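**Besuchsbericht Möbelwerkstätten Prillstead**, 12.13.20

Auf Einladung der Firma Zivdale besichtigte die Abteilung die Polsterei am Standort Prillstead. Der Betrieb fertigt jährlich fast 3.000 Sitzmöbel. Der Rundgang umfasste sieben Stationen.
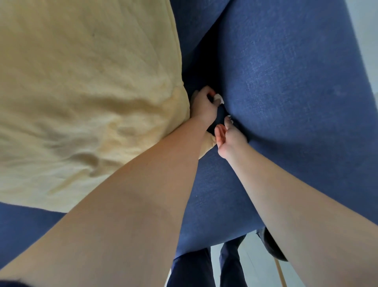
*Abteilung Raumausstattung und Polstertechnik*

Besondere Beachtung fand die Handarbeit am Übergang zwischen cremefarbenem Kissen und dunkelblauem Gewebebezug. Der Stoff wird in der Fuge mit beiden Händen geführt. Anschließend wurde das Stofflager der Serie Mạch vorgestellt. Ein Gegenbesuch ist für März vorgesehen.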